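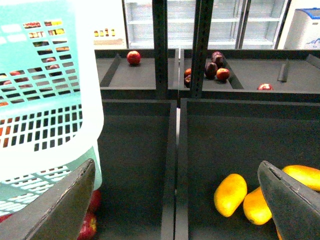
Mangoes and apples in the produce bins, with a plastic basket alongside.

The Ollgate open day in April was busier than I expected. I got there at 10 in the morning and the parking lot was already half full. Ollgate is a training center for people who want to work in grocery stores, and for one day a year they let the public walk through. Entry is free. You sign in at the front desk, get a paper badge and wait for a group to fill up. Each group is 12 people.

Our guide was Yolanda Iglesias, who teaches the produce course. She took us first through a hallway with the class schedules on the wall, then into the practice store. It has a produce section, a short run of shelving, a dairy case and two checkouts. The produce section was the part I had come for. My brother-in-law and I are opening a small fruit shop, and we have been arguing about display bins for weeks.

The bins at Ollgate are dark gray and deep, set side by side, with a raised tier of shallower trays behind them. I liked the color more than I thought I would. A yellow mango stands out well against it, and so does a red apple. In our shop we had planned on white, and I am now less sure. The matte finish helps too. White shelving under strong lights can be hard to look at for a whole shift.

Yolanda spent a while on how to fill a deep bin. Her students start with the heavier fruit and work from the back toward the front. Mangoes go in by hand, one at a time, and are never tipped out of a carton. She asks for stems to face the same way, though she admitted that customers undo this in ten minutes. Apples are easier, but they bruise more than people think, and the bruise may not show until the next day.

Somebody asked why not use shallow trays for everything. Her answer was that shallow trays look full with less stock but need filling all day long — fine with two people on the floor, hard with one. She uses the back tier for whatever she wants seen from the aisle.

They also use plastic baskets with slots in the sides for moving fruit. The turquoise and white one is the kind you could buy for laundry, and I plan to get a few. Ama Quansah, who was in my group and runs a farm stand, said she lines hers with a folded towel.

After produce we saw the checkouts and then the cold room, which was a short visit. Ignacio Paredes showed us how deliveries are logged. The center takes in 280 students a year, and each one spends time in receiving before going near a display. He had a sample delivery sheet to hand out, and I kept mine.

The tour took a little over an hour. There was coffee afterward and a table with course leaflets. The weekend produce course costs 500 dollars, with lunch included. I put my name down for the next one.

If you go, wear a sweater for the cold room. Parking is behind the building, and the entrance is on the side facing the road. The last group goes in at 3.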